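About Us

Hi, and thanks for stopping by! We're Zenevix, a small repair and setup shop in Hivholm, and we look after grippers. Fingers, joints, bushings, tape - if it opens and closes and has started doing either one badly, we'd love to see it on our bench.

I started the shop with one workbench and 3 drawers of screws. These days there are more drawers (and a proper kettle), but the first thing I do with any gripper is the same as it was then. I open it wide over a clean white sheet and have a good long look at the fingers.

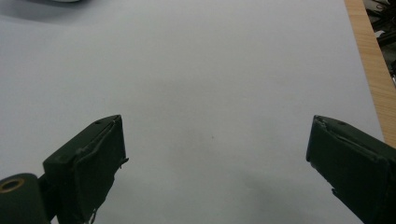
Obradović
Owner, Zenevix

I love the white sheet. Dark fingers show up beautifully against it, and so does every frayed bit of tape. I check the brass rings at the joints next, then the screw holes on top of the fingers, then I open and close the whole thing 12 times and listen. You'd be surprised how much you can hear!

Tape is most of my day, to be fair. It's cheap, it grips well and it wears out, so people keep wrapping new over old until the fingers don't meet the way they should.
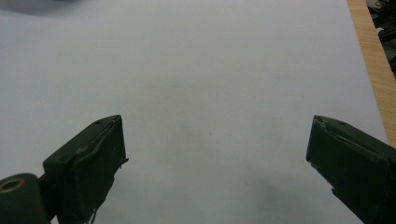 When that happens I peel everything back to the bare block, clean off the glue and start again with one smooth layer. Customers on our Fetex care plan get this done every 1000 hours, and I'd much prefer you came in a little early than a little late. If a pad is chipped or badly scuffed, I'll call you before I swap it - some folks like to get another month out of the old one, and that's fine by me. 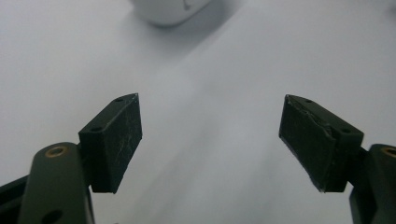 Visit the shop

We open at 11 and stay until the bench is clear. Bring the gripper with its tape still on, please, even if it looks awful. We close for two weeks in December.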